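Wolmont Community Help
Home > Workrooms and Shared Spaces > Cleaning and Storage

Scuffed green belt, cables on the table, boxes under it: where do I start?
Posted by tabletop_gray in July
889 views, 3 replies

I've taken over looking after a shared workroom on the second floor of the Hinojosa building. It has two work areas I need to get in order before the fall. One is a white table with a green conveyor belt across the middle. The other is a light gray table with an open aluminum frame around it. Both get used most of the day, so I can only work on them in the early morning or after 6 p.m.
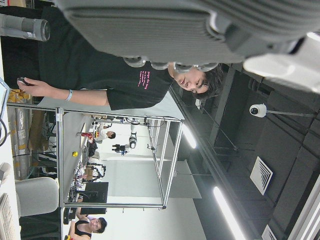
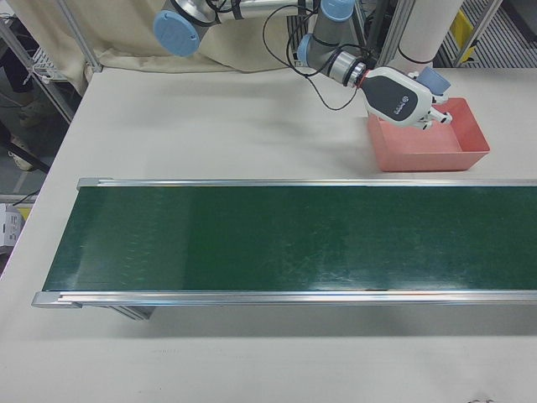 What I want to fix

1. The belt. It's dark green and has faint scuffs, light streaks and scratch marks on it. It also looks shiny toward the right when the overhead lights are on, and I can't tell if that is wear or just glare. I wiped one end with plain water and a paper towel and it looked the same to me afterward. I don't want to put anything on it that makes it slick or takes the color out.

2. The black cables on the frame table, near the monitor. They are in a tangle along the tabletop. People need to be able to unplug things and move them, so I can't tie it all down for good.

3. The cardboard boxes and packaging on the floor below that table. Some of it has to be kept for returns. I don't know how much. There is an office chair on that side too, and it needs room to roll.

4. Small things left out on the tables. Little balls, trays, bits and pieces. They get put down wherever there's a gap and then somebody spends ten minutes looking for them.

The budget is small. I can get basic supplies from Lodum, the hardware place down the street, without asking. Anything bigger needs a form. I'd like to know what order to do this in and what to clean the belt with.

One more detail in case it matters: there's a beige curtain behind the white table that hangs down to the back edge. I'm assuming it should be washed at some point, but I haven't looked for a label.

Replies

green_side_up
Accepted by the poster

I looked after a packing room with a belt like that for some years. I'll go through it in the order I would do the work.

Boxes first. You need the floor clear before you can get at the cables properly. Pull everything out from below the table and open every box. Flatten anything that has no packing insert and no label you recognize. For the rest, write the name of the item and the month it arrived on the short side with a thick marker. Then ask the people who use the room which items can still be sent back. Give them a week to answer. The boxes you keep should go on a shelf or in a closet, off the floor if you can manage it. If they have to stay under the table, push them to one end and leave the chair side open. A strip of tape on the floor works as a limit line.

Cables second. Do this with everything shut down, and ask whoever runs the equipment before you unplug anything. Put a label on both ends of each cable before you move it. Masking tape folded over into a flag is fine. Then use hook-and-loop straps, one every 18 inches or so, and keep them loose enough to slide a finger under. Don't use zip ties. Somebody will cut one with a knife and cut the cable with it.

Aluminum frames like yours usually have slots in them, and you can buy clips that twist into the slot and hold a bundle against the post. Check the slot width before you order. That gets the bundle up off the tabletop. Leave slack anywhere a cable goes to something that moves, and don't strap those to the frame until the person who runs it has shown you the full range of movement.

Belt third. Find out what it's made of. The maker's plate may be on the side rail or on the motor, and the manual will list what you can clean it with. Until you know, stay with lukewarm water and a few drops of mild dish soap on a cloth that has been wrung out hard. Power off and unplugged while you do it. Wipe across the belt, then go over it again with a clean damp cloth, then dry it. Do one small patch near an end and leave it overnight before you do the rest.

Light streaks will often come off, especially if they are rubber or plastic that has rubbed onto the surface. Scratches won't. You can stop worrying about those unless you can feel an edge with your fingernail or see fabric through the green. To find out about the shine, look at it from the other side of the table. If the shiny part moves when you do, it's glare. If it stays in the same spot and feels smoother than the rest, it's wear.

Wipe the silver rails at the same time with the same cloth. Dust collects along the inside edge, where the belt passes close to the metal, and a soft paintbrush gets it out.

Curtain last, and only if it's dusty. Look for a label in the hem. If there isn't one, vacuum it with the brush attachment and leave it up.

wrung_out_rag

For the belt I use Nivside foam. Spray it on, wait 7 minutes, wipe. Works on ours, ours is black though.

For the small stuff just get a bin.

tabletop_gray

Is that foam all right on a belt that has to keep some grip? I'm a bit wary of anything that leaves a film.

wrung_out_rag

Never noticed a film but we only move boxes on it. Try it on a corner I guess.

shelf_and_hook

Adding something on number 4, as the other replies mostly skipped it.

One bin for everything turns into a junk bin by the end of the month. Use shallow trays, and give each tray one kind of thing. You have a pink one sitting by the belt already, so get a few more that size in different colors. Put the name of the contents on the front of each. If a tray belongs on the table, mark its corners with tape so people can see where it goes back. If it doesn't belong on the table, it needs a place on a shelf within arm's reach. People won't walk across a room to put a ball away.

Anything that rolls should be in a tray with a lip. We lost a lot of small round parts under a radiator before we changed over.

Also agree with your users on a clearing time. In our room it's 5:45, and whatever is still on a table that isn't part of someone's setup goes into a tray marked "left out." It gets emptied once a month. A note on the door was enough to get that going.

On the cardboard, check with the building first. Ours had a rule about how much could be stored in a workroom, and I only found out about it during an inspection.

tabletop_gray

Thanks, all. I cleared the boxes last night and more than half of them could go. Straps and a thick marker are on the list for Lodum. There is a plate on the underside of the rail with a model number, so I've written to the maker about the belt material and will stick to soap and water until they answer. I'll post what they say.

Topic is open for replies.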